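Chapter 3
Water in the Home

Draft notes for first-year students, L. Kaczorowski

Start with your own house. Where does the water go? Most people guess the shower. Sometimes the garden. Older houses, often the toilet, and by a fair bit.

Ville Turunen kept a log in his flat in Pasudham for the whole of March. Two adults, no yard. Total for one day he picked out: 492 litres. Way too high for two people. We come back to his log in section 3.2, so keep the number handy.

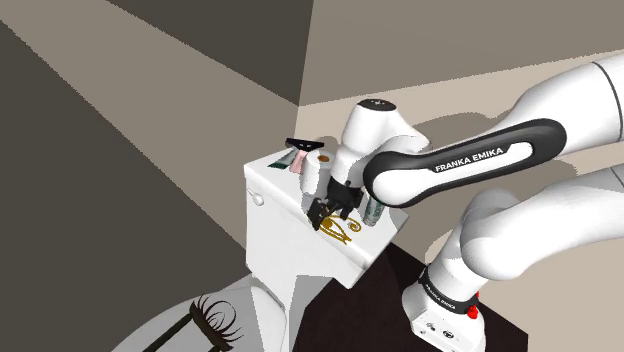

Cistern size matters. Old single-flush units dump the lot every time, dual-flush gives you a half option. Slow leaks matter more then you'd think. A worn flapper or seal can run all night and you won't hear it. Food colouring in the tank, wait a while, check the bowl. Colour in the bowl means a leak.

Key words for this chapter: cistern, flow rate, greywater, meter reading. Learn the spelling, they turn up in the review.

Before you go on, do these at home:

1. Read your meter at night, then again in the morning before anyone runs a tap. Write both down. Any change, look for a leak.

2. Time how long your kitchen tap takes to fill a one litre jug. Do it twice and take the avergae. Divide 60 by the seconds and you have litres per minute.

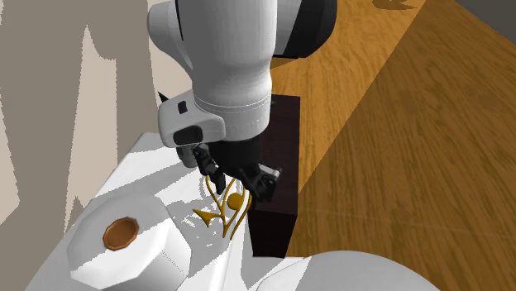 3.1 Reading a Meter

Black digits are kilolitres on most meters, red ones are litres. Read left to right. Don't round.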